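How to Build a Snack Drawer That Feeds You All Month

I love a good snack drawer. I mean the kind you can open at 3:30 in the afternoon, half asleep, and come away with something you really want to eat. Mine has been going for years now, through two apartments and one very small office, and I've changed the way I stock it more times than I can remember. The system below is the one that stuck.

You'll need a free drawer or shelf, a few open containers, a marker, and an hour or so to yourself. Put some music on. It's a fun job!

Step 1: Empty everything out

Pull every snack in the house into one spot. Check the pantry, the glove compartment, your gym bag, the coat you wore last December. I found a granola bar in a camera case once, and it had outlived the camera.

Read the dates as you go. Anything past its date by a long way goes in the trash. Crackers and pretzels that are just a little past are usually fine to taste and decide on, but I'm stricter with nuts and anything with seeds, which go bitter and stale in a way that spoils a whole handful. If a packet is puffed up when it shouldn't be, or has a split seam, toss it without opening it.

Step 2: Sort by what you want from it

Most people sort by type, so all the chips sit together and all the candy sits together. I did that for ages. Then my friend Sulastri Sinaga showed me how she does hers, and I went straight home and copied it. She sorts by mood: crunchy and salty, chewy and sweet, filling, and "just one bite." When you're hungry you already know which one of those you're after, so you go right to it.

The filling group is the one people forget. Nut butter packets, roasted chickpeas, jerky, trail mix, whole grain crackers. If you only stock the fun stuff, you'll eat four packets of it and still want lunch.

Spread the whole lot out on a big table while you sort. You want to be able to see every packet at once, with no piles, and you want a bin close by.
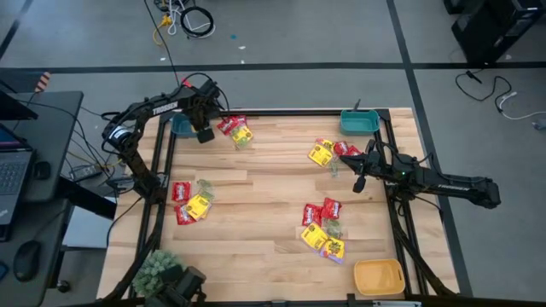
Snack packets spread over a wooden tabletop, with a teal bin in the corner.

Step 3: Set a number and a budget

My drawer holds 82 single packets when it's properly full, and that gets two people through a month with a few left over. Yours will be different. A good starting point is to write down what you eat for one week, multiply by four, and add a handful for guests.

Then price it. I keep a page in the back of a notebook with the cost per packet for everything I buy more than once, and it has changed what I buy more than any article I've read. Large bags split into small portions nearly always come out cheaper. The big surprise for me was dried mango, where the little packets at the Presdale market cost almost the same as the big bag once I'd thrown out the hard pieces from the bottom.

Step 4: Portion the big bags

Small paper bags are great for dry things you'll eat within the week. For anything longer, use something that seals. I use little lidded jars for nuts, and zip bags for pretzels and crackers (press the air out gently or you'll have pretzel dust).

Some good portion sizes to start with:

Nuts: a small handful, or a quarter cup
Trail mix: a third of a cup
Pretzels and small crackers: a loose cup
Dried fruit: a quarter cup
Popcorn: as much as the bag will take, it's popcorn

Write the name and the month on each one. Yes, even when you can see what it is. Two kinds of almonds look exactly alike through plastic, and one of mine has chili on it.

Step 5: Load the drawer

Stand packets up on their edges like files, with the tops facing you. This one change doubled what I could fit, and I can read everything without digging. Shoe box lids make good dividers if your drawer is deep. Shallow drawers do better with low trays.

Put the oldest packets in front and the newest in back. Heavy things like jars go along the sides so they don't roll into the chips each time the drawer slides shut. Keep chocolate away from the oven wall, and keep anything minty in its own sealed container, or before long your crackers will taste like gum. I learned that with a tin of Lendamar peppermints and a very nice box of water biscuits.

Step 6: Make one slot for something new

My favorite part! Leave room for one snack you've never tried. Once a month I pick something from a store I don't normally go to, or ask someone at work what they grew up eating. That's how I got hooked on the spiced lentil mix from Subramaniam, which is now a regular in the salty section and gets its own jar. It's also how I ended up with a bag of Gomix licorice puffs that I couldn't finish, but the person at the next desk was thrilled to have them.

If the new thing is a hit, it earns a regular spot, and something else rotates out for a while.

Step 7: Keep it going

Restock on the same day you do your main grocery run. It takes me 20 minutes, including the portioning, and most of that is me standing there eating the broken crackers. Before you leave for the store, take a quick look and jot down which section is low. Buy for that section first.

Every few months, do Step 1 again. You'll notice patterns. Ours is that the fruit strips always vanish first and the rice cakes never do, so I now buy rice cakes only when somebody asks for them.

A few questions I get

Can I do this in a shared kitchen? Sure. Use a box with a lid and put your name on it. A second, smaller box marked "help yourself" keeps things friendly.

What about allergies? Give the nut-free snacks their own sealed container on a different shelf, and portion them first, with clean hands and a clean scoop. Keep the original package or snap a photo of its ingredient list, so guests can check for themselves.

Do I need matching containers? No. Mine are old takeout tubs and one very good cookie tin.

How do I stop eating it all in the first week? Keep half of the month's supply in a bag on a high shelf and move it down at the midpoint. I still have to ask for the step stool to reach it, and that slows me down quite a bit.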